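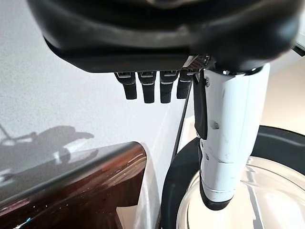

Vista de la cámara de muñeca, mano izquierda, con los cuatro dedos apuntando hacia abajo.

Preguntas frecuentes sobre la recogida de demostraciones

Esta página reúne las consultas que llegan al equipo de datos de Fastance sobre las sesiones de teleoperación del proyecto Rorndale. Está pensada para operadores nuevos, para quien revisa los episodios y para los grupos que van a entrenar con ellos. Se actualizó por última vez en mayo.

¿Qué es un episodio?

Una grabación continua de una tarea, desde que el operador pisa el pedal de inicio hasta que lo suelta. Contiene el vídeo de las cámaras, las posiciones de las articulaciones, las órdenes enviadas por el operador y una frase con la instrucción. Si falta cualquiera de esas cuatro cosas, el episodio no entra en el conjunto.

¿Cuánto dura?

Lo que pida la tarea. El límite es de 44 segundos para las tareas de una sola acción. Si al llegar ahí no ha terminado, se corta y se marca como incompleto. Las tareas largas se graban por tramos y cada tramo lleva su propia instrucción.

¿Cuántos episodios hay ahora mismo?

La versión publicada contiene 1729 episodios aceptados, repartidos en 13 tareas. El reparto no es uniforme: las tareas de agarre ocupan casi la mitad y las de colocación van por detrás. En las próximas sesiones se dará prioridad a estas últimas.

¿Qué cámaras se graban?

Una fija, a la altura de la cabeza, y una en cada muñeca. Las tres comparten reloj. La de muñeca se mueve con el brazo y muestra sobre todo la propia mano y lo que tiene debajo, así que la imagen cambia mucho de un instante a otro. Conviene ver las tres a la vez antes de opinar sobre un episodio.

En la imagen de muñeca la mano ocupa mucho espacio. ¿Se recorta?

No. La carcasa negra de la palma llena casi todo el tercio superior de la imagen y los dedos quedan justo debajo. Esa zona se conserva, porque la posición de los dedos respecto al entorno es parte de lo que el modelo tiene que aprender. Quien quiera recortar para su entrenamiento puede hacerlo en su copia, pero pedimos que lo indique al publicar resultados.

¿Y los brillos? Hay superficies muy reflectantes.

Se aceptan. Un borde barnizado o una pieza de aspecto cromado devuelven manchas blancas que confunden a los detectores de contorno, y en las oficinas y casas donde se va a usar el sistema también las hay. Solo se rechaza un episodio por luz cuando el sensor queda saturado durante la aproximación completa y no se distinguen los dedos.

¿Hay que quitar las sombras?

Tampoco. La sombra del brazo y la mano sobre una pared clara es habitual y no cuenta como defecto. Sí se pide anotar en la ficha de qué lado viene la luz principal, con una palabra: izquierda, derecha, arriba. Si viene de dos lados, se ponen los dos.

El fondo está lleno de cosas. ¿Debo ordenar antes de grabar?

Se retira lo que pueda romperse o engancharse. El resto se queda donde está. Al principio se grababa todo sobre una mesa despejada y el modelo Ekero 1 fallaba en cuanto aparecía un mueble de más, por lo que se cambió el criterio.

Hay un cable fino que pasa por detrás de los objetos. ¿Es un problema?

Para la imagen, no. Para el movimiento puede serlo. Antes de empezar, lleve el brazo a los dos extremos del recorrido y compruebe que ningún cable se tensa ni se mete entre los dedos. Si durante el episodio un cable toca un objeto y lo desplaza, márquelo con el código de contacto ajeno. No lo borre.

¿Qué instrucción se escribe?

Una frase corta con el verbo al principio: «coge la taza», «mueve la caja a la izquierda». Sin marcas comerciales y sin explicar cómo se hace. Si hay dos objetos parecidos, se añade el dato que los separa, normalmente el color o el lugar. Los revisores cambian pocas frases, y casi siempre es por haber puesto «eso» o «lo de al lado».

¿Y si no sé qué es un objeto?

Escriba lo que se ve. «Objeto redondo negro» es válido. Una etiqueta equivocada da más trabajo que una vaga, y desde la cámara de muñeca muchas cosas se parecen entre sí – un aro oscuro puede ser una rueda, una base o una tapa. El revisor consulta la cámara fija y lo precisa si puede.

¿Se guardan los intentos fallidos?

Sí, en una carpeta aparte y con la misma ficha. Se distinguen tres casos: el objeto se cae, el objeto no se llega a coger, el operador abandona. Los fallos con recuperación, cuando el operador corrige y termina la tarea, cuentan como aceptados y nos interesan mucho.

¿Cuántas veces se repite la misma tarea en la misma posición?

Diez como máximo. A partir de ahí hay que mover el objeto, girar la base del robot o cambiar de sitio. El programa Benedetti, que es el que lleva las fichas, avisa al llegar a 10 y no deja abrir otra hasta que se registre el cambio.

¿Qué distancia hay que dejar al segmento del antebrazo?

El operador tiende a mirar los dedos y a olvidar el resto. Un dedo puede estar en el aire mientras otra parte del brazo queda muy cerca de un objeto. La norma es detenerse si cualquier pieza que no sea la mano va a apoyarse en algo. Si llega a tocar, se para, se retira el brazo por el mismo camino y se anota. Los roces y las manchas en las carcasas blancas se apuntan en el parte semanal, sin urgencia, salvo que haya una grieta o una junta abierta.

¿Hace falta experiencia para operar?

No. Se hace una sesión de prueba de una hora con el brazo a velocidad reducida. Esos episodios no se publican. Los turnos son de dos horas, con pausa en medio, y no se graba en domingo.

¿Quién revisa?

Una persona distinta de la que operó. Ve el episodio entero a velocidad normal, lee la instrucción y decide. Si duda, pasa a un segundo revisor. No hay tercera revisión: si los dos discrepan, se descarta.

¿Se graba a personas?

Se evita. Si alguien entra en campo, el episodio se detiene. Si se detecta después, se elimina el vídeo afectado y también las trayectorias asociadas. Quien crea aparecer en algún fragmento puede pedir su retirada con el formulario de contacto, indicando el lugar y la hora aproximada.

¿Puedo usar los datos en mi grupo?

Sí, con la licencia de investigación. La descarga se hace por tareas, no por episodios sueltos. El uso comercial requiere acuerdo por escrito con Fastance.

He encontrado un error en un episodio. ¿Qué hago?

Envíe el número de episodio y el segundo en que ocurre. No hace falta captura. Los errores de sincronía entre cámaras se corrigen en la versión siguiente; los de instrucción, en la misma semana.

¿Cuándo sale la próxima versión?

Cuando estén revisadas las tareas de colocación. No damos fecha.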